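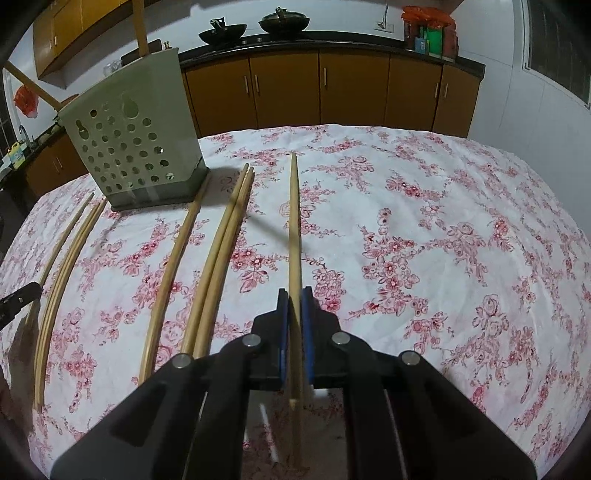
Page last changed: December 19, 2019

Drutthorpe falls clinic widens its doors to patients without a referral

DRUTTHORPE - Older people who have had a fall at home can now book directly with the falls and balance clinic at Illgate Hospital, without first seeing their family doctor. The change applies to anyone over 65 living in the Drutthorpe area. We spoke with the nurse who runs the clinic day to day. She has worked there for nine years and asked that the piece be about the service and not about her.

"The wait was the problem," she said. "A person falls in the kitchen, gets up, feels embarrassed and says nothing for a month. Then they mention it to the doctor, the doctor writes to us, and by the time we see them they have stopped going out."

Last year the clinic saw 3426 patients, up from almost 3000 the year before. She puts most of the rise down to better reporting by ambulance crews, who now leave a card with the clinic's number when they help someone up and don't bring them in.

A first visit takes 90 minutes. Blood pressure is taken lying down and then standing, once right away and again after three minutes. Patients are asked to bring every medicine they take, in the original packaging, including anything bought over the counter.

"Sleeping tablets are the first thing I look for," the nurse said. "After that, blood pressure pills that were started years ago at a dose that suited a heavier person. I don't stop anything myself. I write it down and the clinic doctor goes through it the same day."

There is also a walking test. The patient gets up from a chair, walks ten feet, turns around, walks back and sits down. The physical therapist times it and watches the turn.

"People think we are looking at speed. The turn tells you more. If someone takes six or seven little steps to get around, we talk about that."

Feet are checked too, with shoes and socks off. She said that a fair number of patients have not had their feet looked at in years, and that long toenails and worn slippers come up almost every day. The clinic does not sell footwear and does not recommend a brand.

Asked what people most often get wrong, she said it was the idea that resting more makes a fall less likely. Leg muscle is lost quickly in old age, she said, and two weeks mostly in a chair can be enough to make the stairs hard.

"I had a woman who had moved her bed downstairs after one fall. She was fine on the stairs. We tested her on ours, with the therapist next to her. She had been frightened, and her family had been frightened, and the bed went downstairs."

Patients who need it are offered a 12-week exercise group, held in the Nic Aodha building across the parking lot from the main entrance. The group meets twice a week and is kept small enough for two staff members to handle. It costs nothing. Transportation is available for those who cannot get there on their own, though it has to be requested at least two working days ahead.

Not everyone finishes. The nurse said that of the 405 people who started a group in the past year, 100 left before the last week, most of them in the first month. Some were ill, some were looking after a husband or wife, and some did not like exercising in front of other people. For the last group the clinic now gives out a home program with a phone call every second week.

"It is not as good, in my view. At home you hold on to the counter and you don't let go. But it is better than nothing, and some of them come back to the group later."

The clinic also works with Detavetti, a local firm that fits grab bars and stair rails. A therapist can visit the home and mark where a rail should go, and the patient is free to use any installer. The nurse was firm on this point. She said families had been sold bathroom equipment that was never used, and she would prefer they wait for the visit before spending money.

Vision checks are not done on site. Patients are asked whether they have had an eye exam in the past year and, if not, are given a list of offices nearby. She advises people who wear bifocals to be careful on steps outdoors, where the lower part of the lens can blur the edge.

The direct booking line is open weekday mornings. Callers will be asked when they fell, whether they hit their head, and whether they take a blood thinner. Anyone who has hit their head and takes a blood thinner should go to the emergency room and not wait for a clinic appointment, she said, even if they feel well.

Funding for the direct booking line runs through April. The nurse said she expected it to be renewed but had not seen anything in writing.

"We are taking bookings as normal," she said. "If somebody's mother fell last week, I want the call this week."

Appointments can also be made in person at the Illgate outpatient desk on the ground floor. Relatives may call on a patient's behalf if the patient agrees.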